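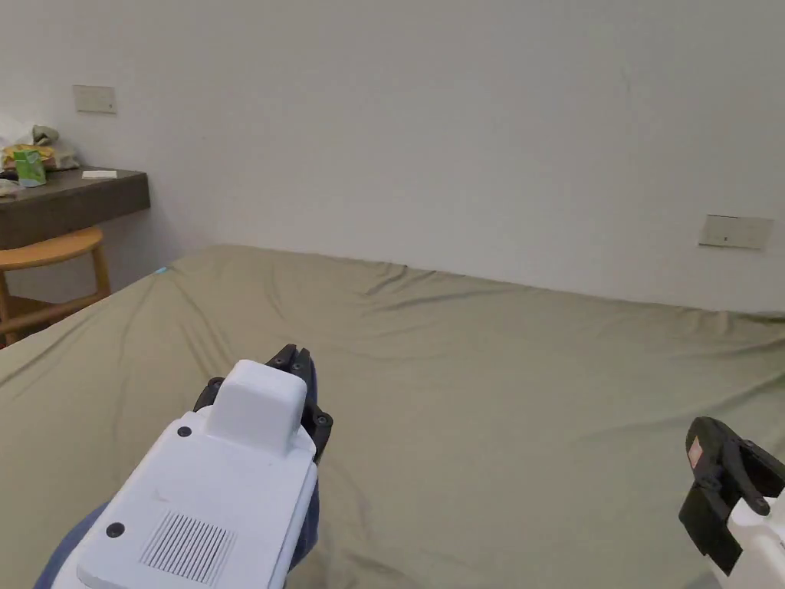

Let the Beans Take All Afternoon

I have been cooking dried beans on Sundays, holidays and plain old rainy afternoons for most of my grown life, and I would like to put in a good word for doing it the slow way. No pressure cooker, no quick soak, just a heavy pot on the back burner and a bit of patience (more than a bit, if the beans are old!).

I know the arguments against it. A can costs next to nothing and opens in seconds, and I keep a few in the pantry myself for nights when everyone is hungry and cross. But a canned bean tastes mostly of the can, and you never get the broth. Oh, the broth! When I lived in Roltgate I used to ladle it over stale bread with a little olive oil and call that supper, and I was perfectly happy.

My friend Maëlys Pons disagrees with me about nearly all of this. She swears by her pressure cooker and once served me a bowl of white beans that I had to admit were lovely, creamy right through, with hardly a split skin among them. I had seconds. I still think mine have more flavor, and she still thinks I am being stubborn, and we have gone on like this for years.

Where I will dig in my heels is salt. Somebody's grandmother told somebody that salt makes beans tough, and it has been repeated ever since. I salt the soaking water and I salt the pot, and my beans come out tender. Beans that stay hard have usually been sitting in a cupboard too long, or the water is very hard, or a can of tomatoes went in too soon.

I use 2 bay leaves, half an onion and whatever garlic is going soft in the basket, and I keep the heat so low that the surface barely moves. Start after lunch and they should be ready for dinner, though I always taste several before I trust the pot. Then let them cool in their own liquid, if your family will leave them alone that long. Mine won't, so I have started making a double batch, and in January I make it in the big stockpot and freeze whatever is left with plenty of broth over the top.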